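Simulation Content Engineer, Manipulation (Gripper View)
Skunel - Product Group Tireck
Posted 27/02/2025
Contract: full time, 32 hours per week

Skunel develops Tireck, a simulation kit for teams that train and test gripper control software. The kit ships household rooms, furniture, small objects and a parallel two-finger gripper model with a hand-mounted camera view. Customers run their own control code against it and compare results between releases. We are hiring one engineer to own the object library and the grasp test suite.

Work at hand

The current library holds 1000 objects. Many were built early, with low polygon counts and simple collision shapes. The engineer will decide which of them are kept as they are, which are rebuilt and which are removed. The same person maintains the rooms in which the grasp tests run, including lights, shadows and surface textures as rendered from the hand camera.

Gripper view in Tireck, with the fingers empty and with an object between them:
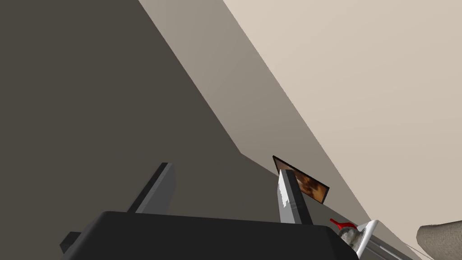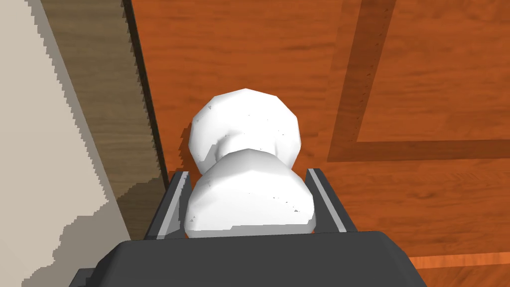
Tasks

- Rebuild object meshes and collision shapes, and keep the two consistent with each other.
- Set mass, friction and contact parameters, and record the source of each value.
- Write grasp tests for objects with uneven outlines, such as pieces with a narrow waist or more than one lobe.
- Fix rendering faults reported by customers, mainly jagged edges on shadows and repeating textures.
- Prepare release notes for each version of the library. The next major version is planned for September.

Requirements

- At least 2 years of work with a rigid-body physics engine.
- Good Python. Working C++ - enough to read the contact solver and change it.
- Practice with mesh editing tools and convex decomposition.
- Written English good enough for technical documentation.

Experience with real grippers is useful but is not required. The product is tested against hardware by our partner Retia, and the engineer will receive their measurements as files.

Conditions

The position is based at our Lockwood office. Remote work is possible for up to 8 days per month after the trial period. A workstation with a dedicated graphics card is supplied. The engineer reports to Svetozár Šindelář, head of the Tireck group.

How to apply

Send a resume and one sample of your own work: a mesh, a test script or a short report on a simulation fault you traced. Code under a previous employer's license should not be sent. Applicants on the short list get a paid task - one object from the library, to be rebuilt and documented - and then an interview with the group. Applications go through the form on the Skunel careers page, under Tireck.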